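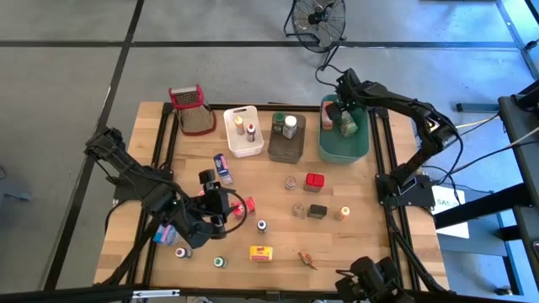

Are the mussels in our creek worth reporting, and who to?

We moved out near Gillside last May and there's a creek along the back of our place, maybe knee deep. My kids found live mussels wedged in the gravel below the culvert (big ones, like the size of my palm!) and I didn't even know we had them up here. The county wants to replace that culvert soon. Should I be telling someone? And is it okay to pick one up for a photo or will I get in trouble?

3 answers

Tell someone, yes! Your state wildlife agency almost certainly has a mussel person and they love getting emails like this. When they redid the crossing on Josdale Road by me, a crew came out before the digging and moved 526 mussels to a spot upstream. Took them 2 days. They marked off 25 feet at a time and just crawled along feeling the bottom. I'd write down where you saw them, take pictures of both sides of the shell, and send it in before the county gets its permit, not after. As for handling, rules are different in every state and some species you can't touch at all, even the empty shells. I'd leave them in the gravel and hold your phone close to the water.

my grandpa used to use them for catfish bait, don't think anybody cared. creek had 100 times more of them back then though

Adding to the first answer, if one of you already moved a mussel, don't panic, but don't carry it to a different creek. The young ones have to ride on a fish for a while before they drop off and settle, and a lot of them need one certain kind of fish, so a nice looking stream might be no good to them. Also rinse your boots if you've been wading anywhere else. The Jara River has zebra mussels now and I'd hate to see them get up your way.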